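Re: [kitchen-fit] Cutlery and chopstick storage on the table, not in the drawer

From: list member, Karkholm
To: kitchen-fit list

On the earlier thread, a member wrote:

> We are refitting a shared kitchen and have run out of drawer space.
> The top drawer takes the everyday cutlery and nothing else. Chopsticks
> are the main problem. They roll to the back, the pairs separate, and
> the long cooking ones stop the drawer from closing. I have been looking
> at the upright holders in the Brosameck list but I don't want another
> object on the worktop, which already has a kettle and a rice cooker
> on it. Has anyone moved the whole lot to the table? And does a wooden
> holder cope with being put away damp? Measurements welcome.

Yes to the first question. To the second, with conditions, which are set out below.

The kitchen I am working from has a stone worktop on three sides, dark wooden base cabinets under it and a table in the open part of the floor. The worktop looks long on a drawing, but the run on the left is taken up by the electric pots and the kettle because the sockets are there. The back run has the sink and the dish rack. I took the same view as you: any further container up there would be in the way of something. The utensils therefore went to the table, in two holders, one for chopsticks and one for cutlery and the small cooking tools.

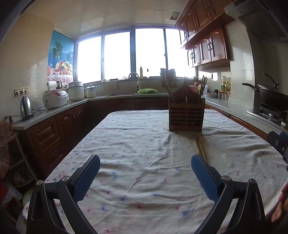
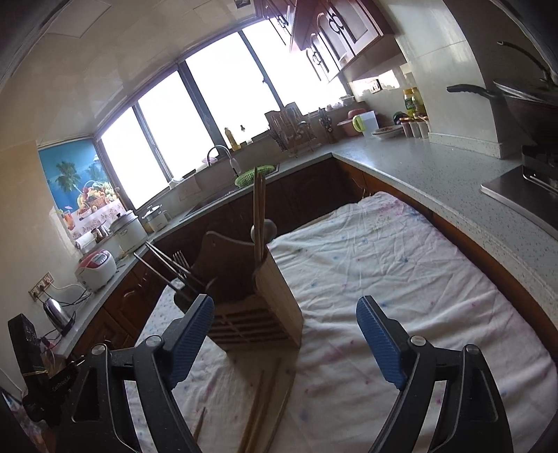
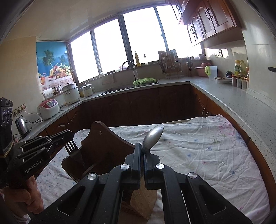
The table has the white cloth on it in all three.

1. Chopstick holder

Light wood, rectangular, with slots low down in the front. The slots are the part worth paying for. Chopsticks are stored with the eating ends up, so any water runs down to the handle ends, and a closed box will hold it there. If you are choosing between two models, take the one with openings near the base over the one with a decorated front.

Ours is divided inside. Long chopsticks tend to lean, and a bundle that leans will spread until the last few cannot be got in. With a divider each bundle stays more or less upright even when the holder is half full. The inside depth on ours is 100 mm. I would not go shallower than that for the long cooking type, as the holder becomes top-heavy and tips when you pull a pair out at an angle.

Do not fill it completely. Leave enough room to turn a bundle with one hand. Packed tight, the middle ones stay damp longest and are the first to show dark ends.

2. Cutlery and small tools

Forks and spoons go in the dark holder. Tongs and skewers are better in a caddy of their own. We tried them in with the forks and the skewers worked their way under everything else. Points down for skewers, without exception. Tongs should be closed before they go in, with the lock on if they have one.

The dark wooden holder was bought as a Cikia second. It has a back panel that stands well above the container and a hole near the top, so in principle it could be hung on a wall. I have not done this. The fixing would be a single screw, and a container full of metal cutlery on one screw will swing each time something is taken out. If you want it on the wall, add a batten below for the back to rest against.

3. Order of sorting

This is the sequence we use when everything has come off the rack at once:

— Empty both holders and tip out the crumbs.
— Lay the chopsticks on the cloth, all pointing the same way, and pair them by length first and by colour second.
— Put the odd ones aside. Keep up to 6 as spares for stirring and discard the rest.
— Load the chopsticks, long ones at the back.
— Load spoons, then forks, then the caddy.

Spoons before forks matters more than it sounds. Forks catch on each other at the neck, and a spoon pushed in afterwards tends to lift two of them out again.

4. Damp

A wooden holder will cope with utensils that have been wiped. It will not cope with utensils straight from the sink. We leave everything in the rack for 180 minutes in the cool months and less in June. The holders themselves are washed by hand, rinsed, and stood upside down on a towel overnight. I do this once a month. The light one was oiled when new and has not been oiled since. The dark one came finished and has needed nothing.

If the base has already gone black inside, sand it back and see how deep the mark goes. Beyond a millimetre or so I would replace the holder.

5. The cloth

A cloth under the holders stops them sliding and takes the drips. Against that, it wrinkles when a heavy holder is dragged over it, and a narrow holder standing on a fold will rock. Lift, don't drag. If the table has a join down the middle, as ours does, keep the holders to one side of it. A thin cork mat cut 5 mm smaller than the base on each side deals with both problems and is hidden by the holder.

6. What I would change

The holders are at the right height for people sitting down and slightly low for anyone cooking. A tray would let both be carried to the worktop in one go. The Escobar tray mentioned here in the spring has a raised lip, and I would want to know the internal width before ordering. If anyone has one, please measure it between the lips at the base and not at the top, as the sides slope.

To the original poster: if you post the length of your longest chopsticks and the clear height inside the drawer, I can say whether a diagonal insert is worth trying first. It uses most of a drawer, but it does keep them off the table.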